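Notes on the Storage of Small Citrus
Posted by Begoñe Valcárcel, August 13, 2025

Readers of this journal will recall that in May I set down the arrangements for dry goods at Loststead. The present entry concerns fruit, and in particular the small oranges that reach us from the Mestanora market in clear plastic boxes with hinged lids.

It has been the custom of the household to leave such fruit in its box until eaten. I have come to regard this as unsatisfactory. A closed box holds moisture, and one soft orange at the bottom may go unnoticed for days. The white basket, with its open sides, is to be preferred.
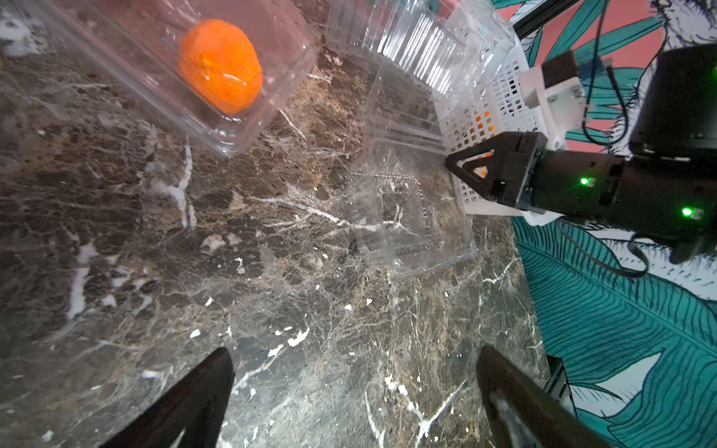

The procedure now adopted is as follows. Boxes are opened on the marble counter and each fruit is examined by hand. Sound fruit is placed in the basket. Fruit with a wrinkled skin is reserved for juice and should be used within 2 days. Emptied boxes are stacked one inside another, and those in good condition are kept for seedlings.

Salamatu Ogundipe has enquired whether the fruit ought to be washed beforehand. My own practice is to wash it immediately before eating, as peel put away damp is inclined to spoil. Aminu Ogundipe holds the contrary view, and has been invited to set out his reasons in the comments.

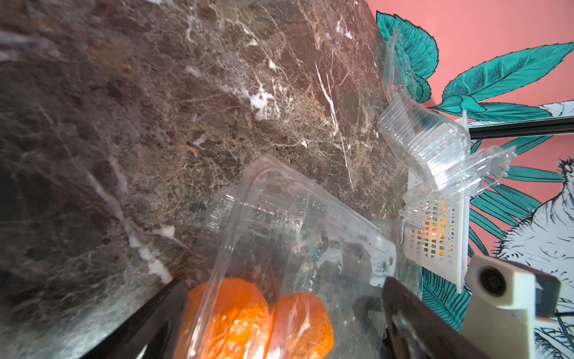

On the matter of the counter, I would ask that it be wiped with a soft cloth and plain water once sorting is complete. Citrus juice will dull polished marble if left to stand, and vinegar is on no account to be used.

The basket itself should be emptied and rinsed every 5 days. Correspondence on the subject of lemons has been received from Ikechukwu Wike and will be answered in the next entry.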